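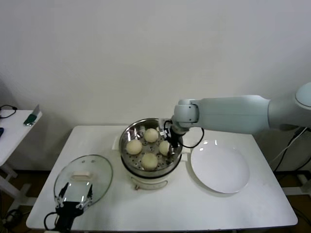
A reader wrote in after our June post to say that two arms sounded like showing off, and couldn't one arm just put the lid down and then get the buns? Fair point, and it's the question we get most, so it goes first.

Why use two arms?
One arm can do it! Our earlier policy, Numetti, did everything with a single arm. But it had to finish one step before it could start the next, and the lid often ended up where the plate needed to be. Zuvus learns both arms together, so one can deal with the lid while the other goes after a bun.

Is it one policy or two?
One. Both arms share the same network and the same view of the table. We tried two separate policies first and they kept bumping into each other.

How was it trained?
From 1,000 demonstrations, all done by people steering the arms by hand. The buns start in different spots on the tray each time, and we move the plate as well.

How well does it work?
Better than we hoped! Over 20 test runs on the full bun task, Zuvus got every bun onto the plate in 17. Numetti, on the same table, never got past half. The failed runs were all squashed or dropped buns - no lids were lost, and we're very pleased about that.

Why steamed buns?
They're soft, they're round and they give when you squeeze them. A grip that's fine for a wooden block will flatten a bun. The glass lid is a lovely test too, as clear things are hard for cameras to pick out.

Does it feel how hard it's squeezing?
Only from the motor current in the gripper. The Salehi fingertip sensors are next on our list and we can't wait to try them.

Will it work with a different steamer?
Sometimes. Lids with a knob on top still confuse it. If the colour of the pot changes but the shape doesn't, it copes well.

Can I get the data?
Yes, the whole set is on the Prarneck page, with the training code. Please tell us what you make with it.

Last updated Jul 9, 2020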